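Forum > Workshop automation > Buying and budgets

Simulate first or just buy the arm?

wulton_bench
Posted March 21, 2023
We have to put in our equipment plan for next year and I want one small arm with a parallel gripper for loading trays. Dresent have quoted 3611 for the arm. The gripper is extra and so is the stand. My manager wants to know if we can do the planning in simulation before we spend anything. Has anyone done it that way round?

greyflask
Yes, and I would do it again. We ran ours in simulation from January and changed our minds on the gripper before ordering. The licence was 209 a seat, and we needed 3 seats.

tin_lid
I disagree. You still have to buy the arm, and the simulated one never has a cable in the way. I'd put the money into the stand and a spare set of fingers. We got our fingers from Privport at 100 a pair and we get through them.

greyflask
Cables are a fair point, but you can add a rough cable run to the model. What sold it to me was the wrist camera. You can point the arm anywhere and find out what the camera gets before you pay for a mount.

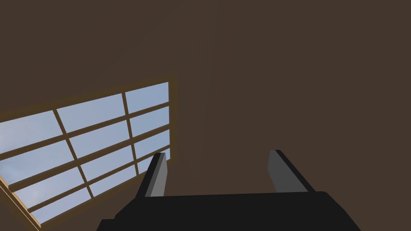 We ended up asking Were for a different bracket, and that went in the budget as its own line. I would have missed it working from the brochure.

tin_lid
Or borrow a demo arm for a fortnight and find out the same thing. Ask Dresent, they may say yes.

wulton_bench
Thanks both. I'll put one seat in the plan and ask about a demo arm as well. Does the quote normally include delivery?

tin_lid
Ours didn't. Get it in writing.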